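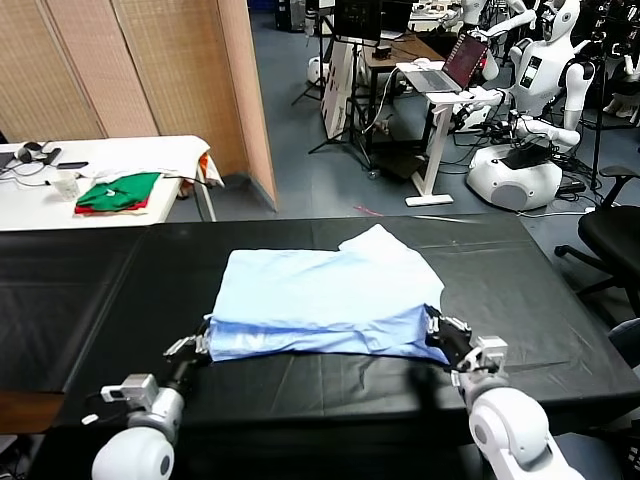
Workshop notebook, September — Sunday, wheel bench

Started at 8 with the rear wheels from the club's loaner bikes. The Daltora ride is the next thing on the calendar and all of these have to be back on the rack before then.

Rear wheel, Kustness touring bike
Owner's note said it rubs on climbs. Spun it in the stand and found a side wobble toward the drive side, worst near the valve. Two spokes on the non-drive side were well under tension. Brought them up a quarter turn at a time, then backed off the neighbors a little. Rim is straight now except for one small hop at the seam. I left the hop alone. Brake track is worn but the wear dimple is still visible, so it can do this ride. Order a rim for winter.

Freehub on the same wheel was gritty. Pulled the cassette, cleaned and regreased the pawls. Light grease only — last time somebody used the thick stuff and the pawls stuck.

Rear wheel, Qiu road bike
Cassette worn on the middle cogs, chain past the mark on the checker. Replaced both. Chain came out of the drawer, cassette was the last one on the shelf. Indexing was off afterward and the barrel adjuster would not fix it. Hanger gauge showed the hanger bent inward. Straightened it, reset the cable from slack, and it shifts clean through the stand. Needs a test on the road under load, which I have not done.

Frame number ends in 1394. The tag on the rack has it wrong, so go by the frame.

Tubeless, Zolness gravel bike
Front held overnight. Rear lost nearly 16 psi. Soap and water showed bubbles at the valve base and none at the bead. Took the valve out, found the rubber cone split, put in a new one and topped up the sealant. Reseated with the compressor on the second try. Check it again before anyone rides it.

Brakes
Pads on the Kustness bike swapped front and rear. Old rear pads had bits of metal in them, picked the rim clean with a rag and alcohol. Cable ends crimped. Toe-in is slight, no squeal in the parking lot.

Still open
Test ride the Qiu bike on the hill behind the shop.
Recheck rear pressure on the Zolness bike.
Reorder cassettes, valve cores and 9-speed chain links.
Correct the rack tag.
Torque wrench reads high at the low end — compare it with the one in the ride van before doing any more stems.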